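## 4. Filling and tidying the clear bins

This is the fun part of setting up a pick-and-mix shelf! Do the lower tier first, then the bags above it.

1. Wash your hands and slide the empty bins into place.
2. Give each wrapper color its own bin. Yellow next to blue looks terrific, and strays are easy to spot.
3. Pour in up to 125 pieces per bin, then loosen the pile with both hands. Reach right to the back, where the wrapped snacks like to heap up.

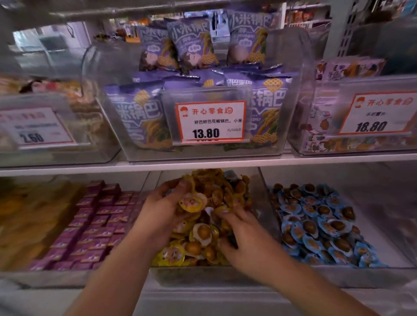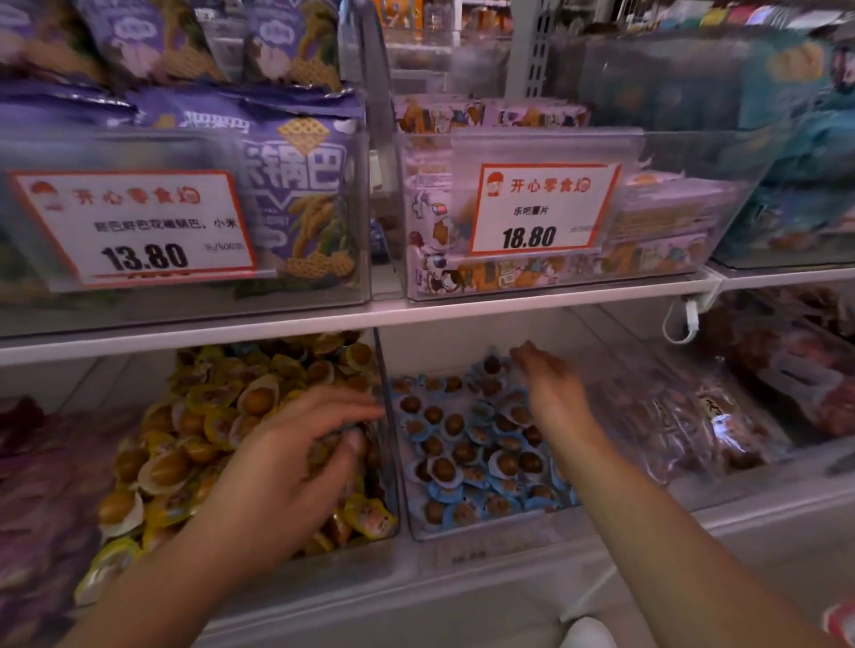 4. Even out the yellow and blue bins by hand, pulling pieces forward from the back until the fronts look generous.
5. Stand a few of the purple bags upright at the back of the upper bin and lay the rest in front.
6. Check the price cards. On our shelf the millet crackers are 13.80 per 500 g, and the bin to their right is 18.80.

**Note:** A bin with its floor showing is ready for a top-up. Our Bravier carton holds almost 1,000 pieces, so keep one close by!

**Caution:** Don't press down on the pile. Film windows split easily.

Section checked by Feng-yi Chiu, October 2022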